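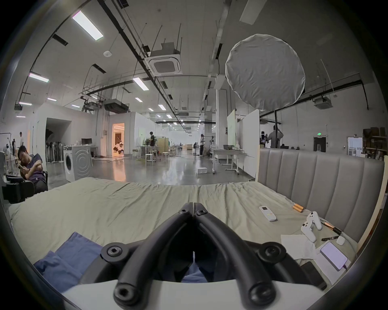
Speaker notes - the new scrap metal dealers bill, evening session

Start at 7.15 whether or not the room is full. Water and the clicker are on the lectern. Essam Fahmy is chairing and will do the introductions, so skip the biography slide.

Slide 1. Title

Say who the talk is for: small yards, mobile collectors, and the people in council licensing offices who will have to deal with them. Anyone who only wants the vehicle dismantling rules should go to Tobias Bellamy's session after the break.

Slide 2. Where the bill is

It passed its final vote before the summer recess and was signed in August. It is law, but most of it is not in force yet. The record keeping part starts first. The licensing part waits until the regulations are published, and I have not seen a draft. If asked for a start date, say I don't have one.

Slide 3. What the old law said

A dealer had to register once with the local council. Registration did not run out. There was no check on who was behind the business, and a council could only strike a dealer off after a conviction.

Pause here. Most people in the trade know this already, but the licensing staff may be new to it.

Slide 4. What changes

Registration becomes a licence, and it lasts 3 years. The council can refuse one if the applicant is not a suitable person. It can also add conditions, such as opening hours or a limit on what the site may take in.

Cash payments for scrap are banned. Payment has to go by bank transfer or by a cheque that cannot be signed over to someone else. Vouchers count as cash. This was argued over until the last sitting, and the wording in the early leaflets is wrong. Tell people to throw those away.

The seller's name and address must be checked against a document, and a copy kept.

Slide 5. Holding period

Copper cable, catalytic converters and memorial plaques must be held for 28 days before they are sold on or broken up. They can be moved between two sites run by the same licence holder, but the clock does not restart and the record has to travel with them.

Somebody will ask about mixed loads. Answer: the rule applies to the listed items in the load. The rest can go.

Slide 6. The Quinlan numbers

Quinlan has 129 registered dealers on its books. When the council wrote to all of them last winter, a fair number of the letters came back unopened. Keltska did the same exercise and stopped halfway through for lack of staff. I would not make too much of either. They show that the old registers are out of date, and they don't show how many people are trading without permission.

The fee in Quinlan is set at 1085 for a site licence. Collectors pay less, figure to be confirmed. Don't guess it from the floor.

Slide 7. Objections

Go through these slowly.

The collectors' complaint is that a licence is only good in the area that issued it. A man with a van in Kullent who picks up on both sides of the boundary needs two. An amendment to fix this was tabled and withdrawn. I think it should have gone through, and I can say so as long as I make clear it is my own view.

The yards' complaint is storage. Holding cable for weeks takes up covered space, and the insurer wants it locked.

The councils' complaint is money. Fees are meant to cover the cost of running the scheme, but they can't be spent on chasing people who never applied.

Slide 8. Penalties

Table on screen, don't read it out. Point to the second row - failing to keep a record is now an offence for the site manager as well as the owner. Managers tend to miss this.

Slide 9. What to do now

Yards: set up the record book or the software, and stop paying cash before the date.
Collectors: find out which council areas you work in and write to each.
Licensing offices: check your register against current addresses. Cinora has put its template letter online and is happy for others to copy it.

Questions

Twenty minutes. Repeat each question into the microphone, as the back rows couldn't hear last time. If it is about a case already before a court, decline and move on. Handouts are by the door, with my office number on the back page.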